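Print this page
E-mail this page

# Pororero: a path condition set

Pororero is a record of one paved path and the stuff on either side of it: grass, hedge, gravel, trees only partly in leaf at the time. It was put together for people who look after paths, or who want to argue with people who look after paths. If you came for scenery, the Lakcombe set has a waterfall.

Last edited 02/09/2018 by Lieven Willems, who would like it known that the column names were not his idea.

## What's in it

2,034 pictures, one table, and this file. The table is called surface.csv and has one row per picture. Rows cover four things:

- surface: worn, patched, speckled, smooth, or "other" (please don't use "other")
- edge_left and edge_right: clean, crumbling, raised, overgrown
- verge: short, uneven, bare
- sky: bright or not. Left over from an earlier plan. It does no harm.

Darker mottling in the pavement is scored as "worn" even when it might be a stain. We went back and forth on that for most of March and the stain party lost.

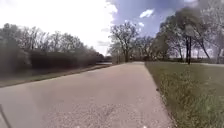
Anneke wrote in to object that worn and stained are different budget lines where she works, that a stain gets ignored for ten years and wear gets ignored for five, and could we please split the column. It's on the list for version 4. The list is long and the stain party is small.

## Edges

Most of the useful information is in the edges. The middle of a path can look fine for years while the sides go quietly back to nature, and a crumbling side is where the wheelbarrow goes in. We score left and right separately, always as seen looking along the path toward the far end.

"Crumbling" means there's loose stone between the pavement and the grass and you can't say exactly where one stops. "Raised" means a visible lip. If a stretch has both, score the one nearer to you and move on with your life.
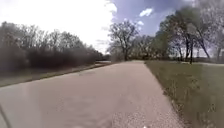 Gravel working into the grass on the right. Scored edge_right = crumbling.

People ask whether the far end of each picture gets a score. It doesn't. Everything past the first third is too small to judge, and two of us giving the same far-off smudge different scores is how the Arkadthorpe set ended up with a 16-page appendix.

## Verges

The verge column was meant to be simple. Short grass is short, bare ground is bare, and "uneven" was supposed to catch the odd tuft. It now covers the better part of the table. Grass that's olive on one side and straw-colored on the other is uneven. Grass with weeds in it is uneven. At one point a scorer marked his own lawn uneven, and we had to take the row out.

No plant names, please. We had a go at those and none of us is any good at it. Hedges are "hedge." Pale specks in the grass could be flowers or dead stems and go down as "specks," in the notes field. 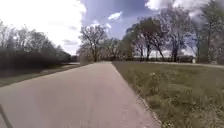 Raised edge, uneven verge, second path on the far side of the grass (not scored).

Side paths and tracks are never scored, however tempting. They belong to whoever scores side paths and tracks.

## Scoring it yourself

1. Open surface.csv in anything that won't turn your entries into dates.
2. Do the surface column for all your rows first, then the edges, then the verge. Going row by row is slower and makes you generous toward the end.
3. Debris on the pavement isn't wear. Put "debris" in notes and leave the surface score alone. The same goes for pale smears, unless you're certain what they are, in which case put that in notes too and we'll admire it.

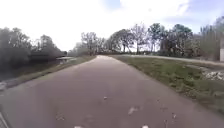
4. Water, rubble and anything white and upright at the side go in notes if you like. They have no column. Tiongson's script counts how often each word turns up there, and "post?" is winning.
5. Save under a new name and send it back. Don't overwrite the master. You know who you are.

## Known problems

Blur. Plenty of the pictures are soft, worst along the near sides, and the hedge suffers most. We kept them. Score what you can make out and leave the rest blank.

The target was 3,000 pictures. See the figure further up.

Rows 4 and 16 have their edges swapped. Fixing them breaks the script, and the script is older than the rows.

## Using it

Free for any purpose, with a mention of Pororero somewhere a reader might find it. Corrections to Lieven, one per message, with the row number in the subject line

Print this page
E-mail this page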